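Injuries at rides, play areas and pop-up attractions: common questions

Last reviewed Sun 20 September

What should I do first if my child is hurt at an attraction?

Get medical help before anything else. Ask the nearest staff member for the first aid point, and call 911 if you think a bone is broken or your child has hit their head. Once your child is being looked after, ask for the incident to be written down and get the name of the staff member who took the report.
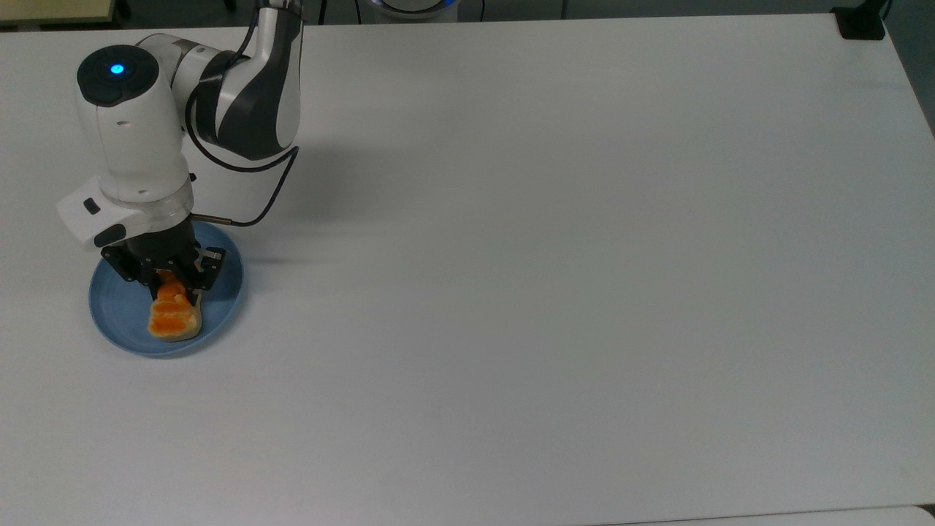

Marisela Drobny
Consumer help editor, Flurnent

Do I have to fill out the operator's form on the spot?

No. You can give your contact details and a short account of what happened, then leave. If you are handed a form, read it through first. Some incident forms have a paragraph near the signature line saying you accept that the ride was in good order. Cross that out or don't sign.

I signed a waiver when I bought the tickets. Can I still make a claim?

Often, yes. A waiver may cover the ordinary risks of an activity, but how far it goes depends on your state, and many states treat waivers signed for a child differently from those signed by an adult. Send a copy of the waiver with your first letter if you have one. If you clicked through it online, the ticket email usually has a link to the terms.

Who is responsible at a pop-up event?

It may be more than one company. At the Hanelis indoor park, for example, the slides are owned by Erkonau, while Hanelis runs the doors and hires the floor staff. The landlord of the building can be a third party. Write to the name on your ticket first and ask who owned and who operated the equipment. Ask for their insurer's name in the same letter.

What can I ask to be paid for?

Medical bills, travel to appointments, lost wages if you had to stay home, and the ticket price. One family who wrote to us after a slide injury had bills of $3,319. The first offer was $1,000 and a set of free passes. They turned it down, sent in the receipts and settled for $3,000, plus $225 for parking and gas. 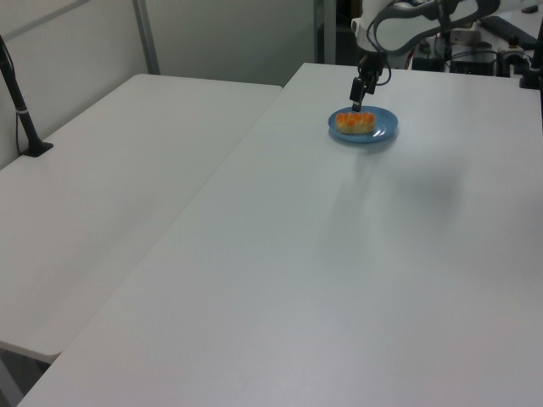 Keep every receipt, even the small ones, and put them in date order. A plain list with the date, the amount and what it was for is enough. You don't need special software or a lawyer's letterhead.

They said they would help and then stopped answering. What now?

Write again, by email and by certified mail, and give them a date to reply by. Say what was offered, who offered it and when. If the date passes, you can file a complaint with the state office that inspects rides - this is often the labor or agriculture department - or go to small claims court.

Is there a time limit?

Yes, and it varies by state. Claims against a city or county, such as a fair on public land, can have a much shorter notice period than claims against a private company. Check this early.

Does the Tlapale summer fair come under the same rules?

Mostly. Inflatables there are handled by a separate office, and we will add its contact details in November.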